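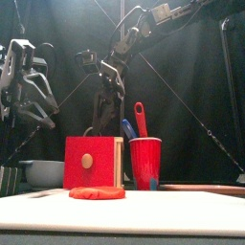

*Two robot arms over a cutting board set with play dough, a red box and a cup of utensils at the Garkasano training room.*

Garkasano has opened a second training room for its household robotics program, the organization announced in April. The room is used for teaching by remote control, in which a person guides a pair of robot arms through a task while the movements of each joint and the views from the cameras are recorded together. The recordings are then used to train software that will attempt the same task without a person at the controls.

The program is led by Raluca Neagu and is carried out with Burnix, which maintains the control stations. Under the agreement between the two, 200 complete demonstrations are to be collected for each task before any training begins. Operators work in sessions of 30 minutes and change places at the end of each one.

The present series of tasks concerns kitchen items and play dough. Tools and small containers are set out with the dough on a white cutting board, and the operator works through a written list of steps. The position of the objects is changed between demonstrations so that the software does not learn a single fixed layout.

"A person picks up a spoon without thinking about it," Ms. Neagu said in a written statement. "At the controls, the same person has to decide where to take hold of it, how far to close the fingers and when to let go. Those decisions are what we wish to record."

Small drawers have received particular attention in the series.
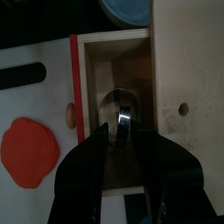

A spoon held upright in a gripper leaves little room for error between the walls of a narrow compartment, and operators are asked to move slowly at this stage. The camera at the wrist gives them a close view of the fingers – a view that the fixed cameras cannot always provide when an arm or an object stands in the way. Both kinds of view are kept for every demonstration.

Operators complete 13 hours of practice before their work is added to the collection. During practice they may repeat a step as often as they wish. Once recording has begun, a dropped object does not end the session; the operator is instructed to recover it where possible, and the attempt is marked for later review. Neagu's group regards such recoveries as useful material and stores them under a separate heading.

The recordings will be shared first with Torres, where a team is preparing the training software. A trial of the trained system is to follow at Drurkora, using a new set of utensils and containers that the operators have not handled. Results of the trial will be reported to the partners in writing.

Applications for operator positions are being accepted at the Garkasano main office. Previous experience with robots is not required. Applicants will be asked to attend a short session at the controls, and those selected will be notified by mail.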